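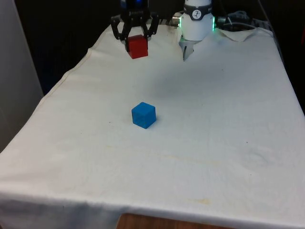 Nappes : l'éternel retour du repassage

mai 2025 | Par la rédaction
8 commentaires | 46 partages

Chaque printemps, la question revient avec les invitations : faut-il repasser la nappe ? Le manuel de maison de Brerley, imprimé en 1761 et dont notre bibliothèque garde un exemplaire un peu mangé, répond oui, sans discussion, et des deux côtés. Son auteur disposait manifestement de personnel.

À Brovance, on tend le linge encore humide sur la table et on attend que le pli se lasse. La méthode marche assez bien, à condition de ne pas dîner le soir même. Quant aux taches anciennes, celles qui ont jauni dans l'armoire, le savon de Lins en vient à bout en trois lavages, ou bien on pose la corbeille à pain dessus.

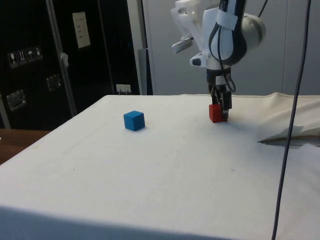
Club Textiles et Arts de la table

Reste le tombant. Le manuel exige qu'il soit égal sur les quatre côtés, ce qui suppose une table droite et des convives qui ne tirent pas dessus. Nous avons renoncé depuis longtemps à la seconde condition.

L'atelier de reprise recommence en septembre. Apportez votre nappe, même froissée ; le fer du club est en réparation.

À lire aussi
Amidon : pour ou contre
Les torchons de Gravunov
Plier un drap-housse sans se fâcher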